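The electrical waste desk at the Costthorpe household recycling centre will accept desktop computers from small businesses as well as residents from Saturday, under revised site rules published this week.

The change raises the limit to four complete units per visit. Until now the limit was two, and business loads were sent to the transfer station at Gerkville. 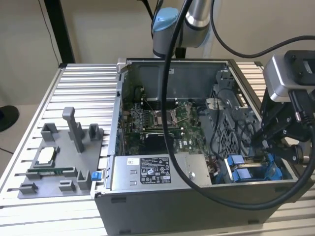
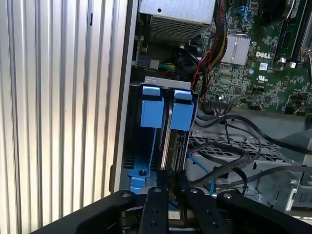
The revised rules divide computer equipment into two streams, complete units and loose parts, with separate bays for each. A complete unit is defined as a case with its power supply and main circuit board still fitted. The side panel may be missing. A desktop opened as far as the Dell machine shown, with the green motherboard still in the case, would therefore go in the first bay. Boards, drives and power supplies brought in separately go in the second, and must be boxed or bagged. Loose cables are accepted in the second bay but should be tied in bundles.

Monitors are not covered by the change. Flat screens continue to go to the display cage at the far end of the site, and older glass-tube sets are taken on weekday mornings only. Printers may be left with small appliances once the ink or toner cartridges have been taken out. Cartridges have their own bin beside the site office.

Businesses must register before their first visit. Registration is free and covers one vehicle. A charge of £4 applies to each visit, payable by card at the weighbridge, and a transfer note is issued at the same point. Firms are required to keep the note with their waste records. Residents do not need to register and pay nothing, but may be asked for proof of address.

The rules place a weight limit of 100 kilograms on any single business load. Loads above that figure will still be directed to Gerkville, where the weighbridge can handle larger vehicles and where prices are unchanged. Vans over the height of the entrance barrier must also use Gerkville.

Batteries remain the main restriction. Laptops may be handed over with the battery in place if it is undamaged. A swollen, leaking or punctured battery must be declared at the gate and will be placed in a sand-filled drum by site staff. Uninterruptible power supplies, which hold heavy lead-acid batteries, are excluded from both bays and must be booked in by telephone. The small coin cell found on most desktop boards does not need to be taken out.

Data is the responsibility of the owner until the unit is handed over. The site does not wipe drives and does not issue certificates of destruction. Owners who want a drive back should remove it before arrival, as items cannot be returned once they have been placed in a bay. A unit without its drive still counts as complete under the new definition.

Equipment from both bays is collected by Prumer, which holds the contract for electrical waste at Costthorpe and Gerkville. Complete units are sorted at its depot into those suitable for repair and those to be dismantled. Steel and aluminium are separated from circuit boards, and the boards are sent on for metal recovery. Power supplies are handled apart from other components because of the capacitors they contain.

A share of the repairable machines is passed to Pal, the local reuse scheme, which supplies refurbished computers to households without one. The scheme handed out 133 machines in its last full year. Applications are made through the library in Costthorpe, and a new round opens in August. Pal does not take donations directly from the public — equipment has to pass through the recycling centre first, so that it can be logged and tested for electrical safety.

Machines supplied by the scheme come with a mouse, a keyboard and a power lead. Monitors are provided when stock allows. Applicants who already own a screen are asked to state which type of connector it has.

Work on the second bay has required a change to the traffic layout. Vehicles carrying electrical items should keep to the left-hand lane after the gate and park nose-in beside the covered area. The former parking spaces next to the garden waste skips have been withdrawn. Pedestrian access is unaffected.

Opening hours stay as they are, with last entry for business vehicles at 3.30 pm. Registration forms are available at the site office and at the council's front desk.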